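Section 3: Packing the Gudix ball kit

Time for the fun part — everything gets a home! Clear a table first so you have elbow room on both sides of the box.

1. Pick up each ball by its sides and look it over. A small dimple is fine.

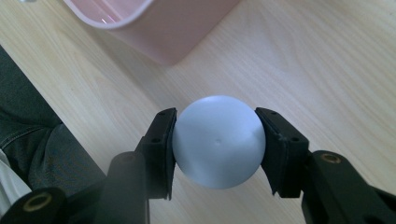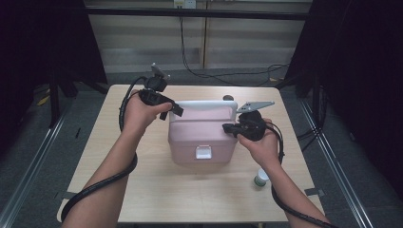 2. Put the balls in gently, one layer at a time.

3. Set the lid on and check that the seam is even all the way along. Then close the latch.

Note: The handle is great for short trips, but support the base on stairs.

Caution: Never force the latch. Lift the lid, shift the top layer and try again — it usually takes one small nudge!

Storing the box

4. Keep it flat, away from heaters.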